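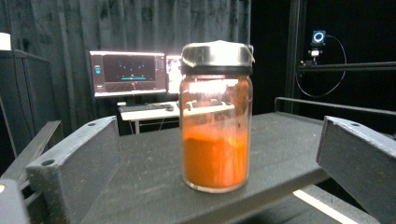

Photo: Ottilie Moser

Haruna save tools, readme

Updated 18th January. Read the part on backups before you run anything.

What it is
Small set of scripts for pulling save files off a Julorier console, looking inside them and putting them back. Also a data set of saves to test against. Command line only. No window, no buttons, maybe later.

What you need
Julorier with the December firmware or newer
A USB stick, formatted on the console and not on your PC
Python 3

Older firmware writes the header the other way round. The scripts will read it and give you garbage. Check the version under Settings, System, About.

Getting started
Export the save from the console menu. Plug the stick into your PC. Run unpack.py with the path to the folder, then look in out/ for the result. To go back the other way run pack.py on the same folder. Don't rename anything in between, the console checks names.

Backups
Copy the whole stick first. Whole thing, not just the one folder. pack.py overwrites without asking. I know. It's on the list.

The data
2,606 save files from 18 games. Most are from Culerberg, both the disc and the download version. Brino comes second with 1,000 files, nearly all from the first two chapters. The other games are pretty thin, a few have a single file each.

Player names and friend lists are blanked. Playtime and trophy data left in. If you find a name I missed, open an issue with the file number only, dont paste the name.

Known problems
Culerberg photo mode saves unpack but wont repack. Checksum is in a place I haven't found.
Brino co-op saves show up as two players with the same inventory.
Cloud saves not supported at all.
Very long paths on Windows fail with no message. Put the folder close to the root of the drive.
list.py is slow on folders with over 1,000 files. Use --quick, which skips the thumbnials.

License
Scripts are MIT. The saves are for testing and research, please don't repost them as 100% completion packs.

Contact
Issues page is best. Include firmware version, game version and the full output of unpack.py -v. Pull requests fine, keep them small.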